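Textile care workshop, Estirville
Notebook entry, Saturday, May
Entered by Merike Sproģis

Subject: loss of depth in black knitwear under repeated laundering.

The series of 422 wash records was closed this morning. Hacer Kaplan has checked the entries against the ledger and found six without a water hardness reading. These are to be left out of the summary until the Ploltinden readings arrive by post.

Garments dried in direct sun are consistently graded lower than those dried indoors. The effect of detergent is less clear. Powder and liquid were not used in equal quantity before record 300, and the earlier results should not be compared with the later ones. 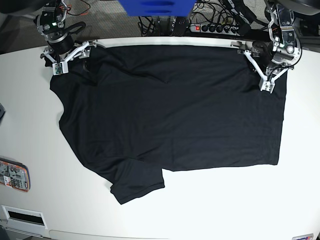

Black T-shirt, white tabletop.

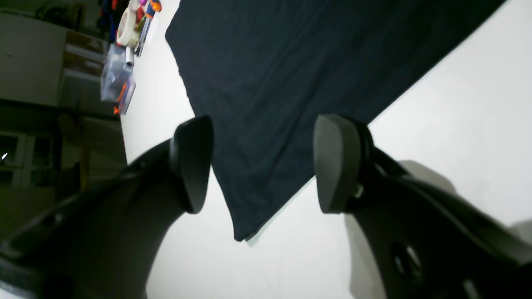
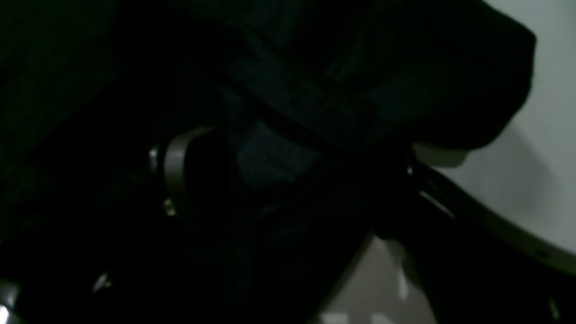
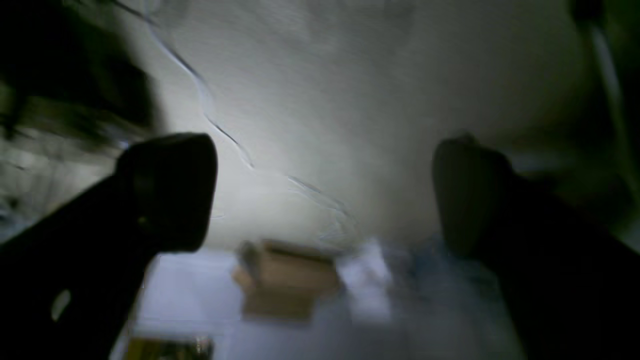 Grading is to be carried out under the north window only. Two readers are required for each garment, and disagreements of more than half a grade are to be entered as such and not averaged.

The Berkov drum is still leaving lint on dark loads. The filter was cleaned at 10.40 and the fault remains. Kaplan proposes that rinse trials be moved to the Iwasaki machine, counter reading 1,867, until a new seal is fitted.

Outstanding: order grey scale cards; relabel shelf C.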